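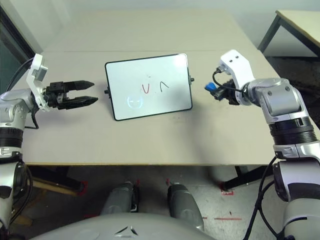 I went to the open day at Fekov on Saturday mainly for the whiteboards. Our school office is replacing a batch of small tabletop boards, and the list of exhibitors said that two sellers of classroom and office supplies would have theirs out for people to try. The first one I stopped at stood upright on a beige table, a small board with rounded corners and a thin black frame, with a black peg at either side. It had been written on and wiped. There was a red V near the middle, a dark caret next to it, and in the lower left a faint smudge in the shape of a circle. I looked at that smudge for longer than I looked at the board, as ghosting is the reason we are replacing ours.

Fekov is a trade hall on the east side of town, a long building with a loading dock at one end and the entrance at the other. Parking is free but the lot was full by mid-morning, and I ended up on the street behind the tire shop. Entry was 3 dollars, cash or card. You get a paper wristband and a floor plan. The floor plan had the restrooms in the wrong place.

The supplies section is at the back, past the shelving and the office chairs. Wisia had the larger stand, with wall boards, rolling boards, flip charts, and a rack of markers. Gurus had a narrower one across the aisle and sold mostly small things: lap boards, desk boards, magnets, cloths. Both let you write on whatever you wanted.

I had brought two of our own markers, one red and one black, both fairly old. Old markers are what most of our boards meet in daily use, so it seemed a fair way to compare. On the Wisia desk board the black came off with one pass of a dry cloth. The red took two and left a slight pink cast that went away with the spray. On the Gurus board the black was the same, but the red needed the spray right away. I wrote a line on each, went for coffee, and came back 20 minutes later. The difference was bigger by then. The Wisia board still wiped clean and the Gurus board kept a thin outline of the letters.

The woman at the Gurus stand said their cheaper line has a painted surface and that the better line is coated steel, which costs more but holds magnets. She did not have the coated one in the small size with her. She gave me a sample card, and I tried the markers on that at home. It did well, but a card is not a board, and I would like to see the real thing before ordering.

Stands were the other question. Our current boards lean on a wire easel, and the easel slides on a smooth table when someone presses hard. I prefer a board held at the sides. With that type the tilt can usually be changed, and you can turn the board to use the back. The weak point is the fitting where the board meets the stand. I tried several and the looser ones let the board swing down while I was writing. Wisia had one with a knob you tighten by hand, and that one stayed where I put it. The knob is small, though, and I could see a second grader unscrewing it in the first week.

Wisia's price for the desk board with the stand was 615 for a carton, delivered. Gurus would not give a carton price on the floor and took my email address. I have not heard back yet.

There were also two short talks in the side room. I sat in on the one about classroom storage, which was mostly slides of cabinets. The room was warm and the projector was too dim for the windows. I left at the break and went around the paper section, where I bought a pack of index cards and a roll of brown kraft paper for the art room.

Food was a sandwich counter and a coffee cart. The coffee was fine. The line at the sandwich counter was long at noon and gone by one, so it is worth waiting.

If you are going to the next open day, bring your own markers and a cloth. The ones on the stands are new and every board looks good with a new marker. Take a tape measure as well. The sizes printed on the price cards at Wisia included the stand, and the writing area was smaller than I had assumed. I have asked for one of their desk boards on loan and will set it up in the reading room next to one of the old ones.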